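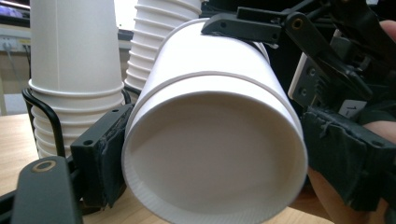

Do paper cups deserve their good name? A report on the canteen change at Firnon
Leire Garrido and Milagros Prieto
Submitted 3/3/21

Why we chose this

In October the canteen in the Firnon building stopped washing mugs and went over to white paper cups. A notice by the till said the change was "cleaner and greener". Neither of us believed it, and we admit that we went into this project hoping to prove the notice wrong. Readers should keep that in mind.

What a paper cup is

Most paper cups for hot drinks are not just paper. The wall is a sheet of board wrapped round and joined down the side, the base is a separate piece, and the top edge is rolled outwards to make the rim. The rim does more work than we expected. It stiffens the mouth, gives the lid something to grip and keeps a raw edge away from your lips. The inside usually has a thin plastic lining, and this is the part the notice left out. An ordinary paper mill has trouble separating the lining from the fibre, so a cup dropped in with the newspapers may well be thrown out at the other end.

What we did

We kept a tally at the clearing station over two weeks. We also filled cups from the canteen's own sleeves with hot water and left them on a tray for two hours, then felt the walls and looked for leaks.

We wrote to the supplier, Grundstead, asking what the lining was made of. Their reply was polite and told us the cups were "responsibly sourced" – a phrase that answers some other question.

What we found

The tally came to 484 cups. Only seven had been put in the cup recycling bin. The rest were in general waste, many with the lid still on and a tea bag inside. We don't think this is all down to lazy students. The recycling bin stands behind the door and its label is easy to miss.

None of the cups on the tray leaked. The walls did go softer, mostly near the seam, but we would have to call that a pass. Leire had predicted puddles and was wrong.

Problems with our method

A tally at one clearing station misses every cup carried off to lectures. We did not measure the water and power used by the old dishwasher either, so we cannot say that mugs were better. Our tutor, Dr Nieto, thinks they probably were, if each one lasted a few years, but he had no figures for our canteen – and neither did the people who wrote the notice.

What we would ask for

Move the bin next to the till. Bring back some mugs for people who sit down. Take the word "greener" off the notice until somebody can show the sums.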